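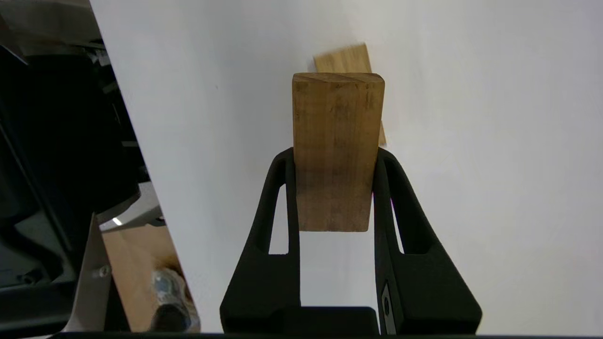 Home Guides Hardware Recording Training Downloads Contact

Recording block-handling demonstrations with a wrist camera

This guide covers how to record a set of teleoperated demonstrations for a pick-and-stand task with wooden blocks. It assumes the arm is already calibrated, the wrist camera is mounted, and you can drive the gripper from the leader arm. If you have not done that yet, start with the Hardware section.

The task is small. The robot picks up one block, turns it upright, and sets it down on its short end next to another block. It makes a good first dataset. A person can do an episode in well under a minute, and the finished policy is easy to check by eye.

What you need

Two or more wooden blocks with flat faces. They do not have to match. We use blocks of different shades, which gives the model some variety in color and grain.

A plain work surface large enough for the blocks to be placed anywhere the arm can reach.

A lamp you can move.

Free disk space. Our set of 1,103 episodes, recorded at the Prullstead workshop, filled more of the drive than we had planned for, and we had to stop in the middle of a session to move files.

Step 1. Check the wrist view

Open the live view and close the gripper on a block. Both fingertips should be visible, along with the block between them and some of the surface beyond. If the block hides everything behind it, tilt the camera mount a few degrees and try again. Tighten the mount fully before recording. A camera that shifts halfway through a session gives you two datasets that do not agree, and you will probably not notice until training.

Lock the exposure and white balance. Automatic exposure will change when a pale block comes close to the lens, and the surface will appear to go darker for no reason the model can use.

Step 2. Set up the starting positions

Lay the blocks flat. Change the angle and position before every episode. People tend to put things back in the same two or three spots, so we print a list of positions from a random number script and follow it down the page. Include some starts where one block is close to the other. These are harder to grasp, and a policy trained only on well-spaced blocks will knock the second one away.

Step 3. Record an episode

1. Move the arm to the home pose with the gripper open.
2. Press record and wait one second.
3. Approach at a steady speed. Do not stop to think above the block.
4. Close the fingers on the two long sides. Stop closing when the block is held firmly.
5. Lift, then rotate until the long side is vertical.
6. Lower the block until its end meets the surface, and open the fingers.
7. Back away, wait one second, and stop the recording.

Keep the grasp in the same part of the block for most episodes. We grip the lower half, so the upper half stands clear of the fingers and can be seen well by the camera. Operators who grip wherever they like produce data that takes longer to learn from.

Step 4. Keep some mistakes

If the block slips and you recover, keep the episode. Recoveries are useful, and you will not get them any other way. If you drop the block out of reach or bump the camera, delete the episode right away. Do not leave it for later.

We mark each episode as clean, recovered, or discard, using three keys on the keyboard. Of 1,384 attempts in the Prullstead set, 1,103 were kept, and 164 of those were marked as recovered.

Step 5. Review before training

Play back a sample at double speed. Look for these problems:

- The recording starts after the arm has already moved.
- The gripper value in the log does not match what the fingers do in the video.
- The lighting changes partway through an episode.
- A hand enters the view while the arm is still moving.

The second one is the most common. It usually means the camera and joint streams have drifted apart. Restart both and record a short test before going on.

How many episodes

Start with 132. That was enough for our first policy to reach the block and close on it most of the time, although it rarely managed the turn. Train on that, watch where it fails, and record more episodes of that part. Recording everything first and training at the end wastes a lot of operator time.

File names

Use the task name, operator number, and episode number, in that order. The Kerkadard loader reads them without changes. If you use another loader, export to the flat folder format and check that timestamps are in seconds.

Last updated 31 Dec 2025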